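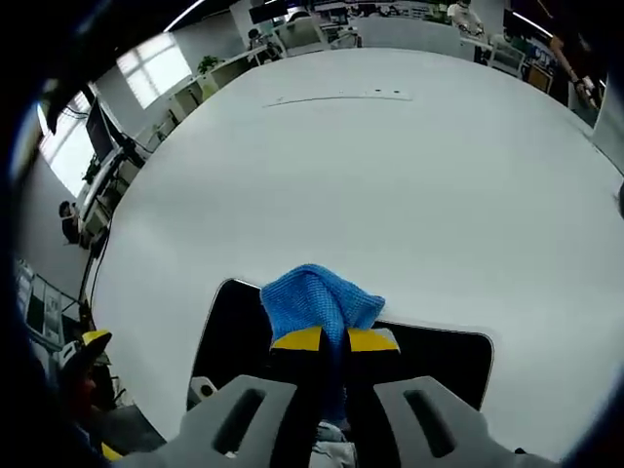 How often do you really need to wash kitchen towels? Every 2 days if you cook the way I do, and sooner if one has been anywhere near raw chicken.

I grew up in a house where a towel stayed on the oven door until somebody got embarrassed by it, so I'm a convert, and you know how converts are. My mother had one drawer for all of it – dish towels, dust rags, the thing we used on the dog – and you took whatever came out first. When I moved into my own place on Hartono Street I kept doing the same, and it took me years to wonder why my glasses always smelled faintly of pond.

These days I have two baskets under the sink, one clean and one not, and a little hook by the back door for anything too damp to go in a pile. That hook changed my life more than the dishwasher did (and I love my dishwasher!).

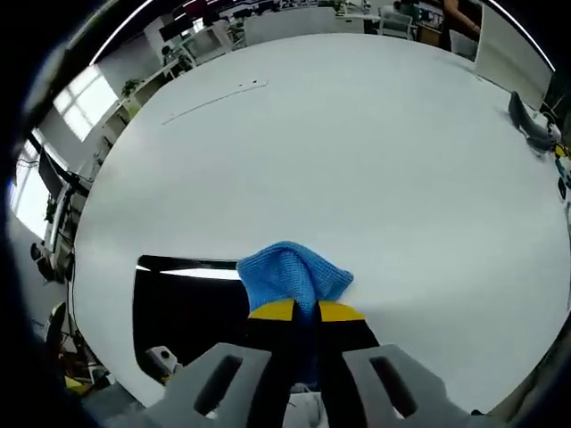

Can you use fabric softener on cleaning cloths? Skip it, because it leaves a coating behind and the cloth just pushes water around.

I found that out after a whole winter of very soft, very useless towels. Now I use half the detergent the bottle tells me to, warm water, and an extra rinse when I have the patience for it. Vinegar in the rinse helps with the smell, though my sister can't stand it and opens every window when she visits.

Drying is where I'm fussiest. I hang everything on the porch from spring on, and by July a towel put out after breakfast is ready before I've finished my second coffee.
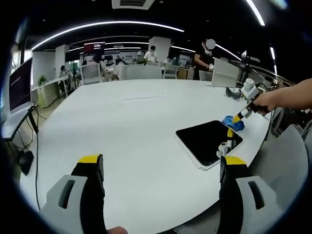
The other thing I've come around to is owning fewer of them. I had a drawer that wouldn't close, full of souvenir towels with lighthouses and recipes on them, all too pretty to use and too thin to dry a plate. Most went to the animal shelter last spring, which was thrilled to have them. I kept the lighthouse from our honeymoon, which is terrible at its job and hangs there anyway.

I wrote some of this in my newsletter a while back and got more mail than I've ever had.

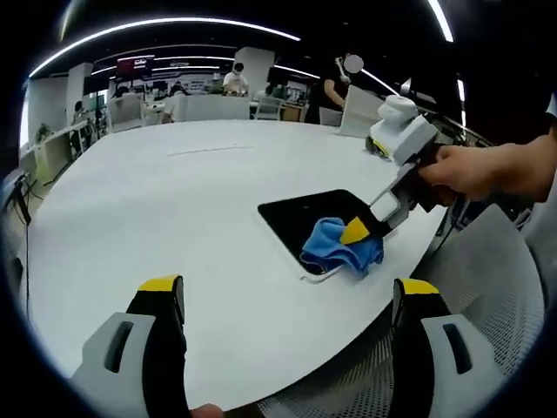

Kuldeep Srivastava wrote back that I was wrong about the vinegar, that it had slowly ruined the rubber seal on his washer, and that a long soak in hot water with washing soda does the same job. I tried it last week on my worst three and they came out lovely, so I'm leaving the vinegar for the windows, and my sister can come over again.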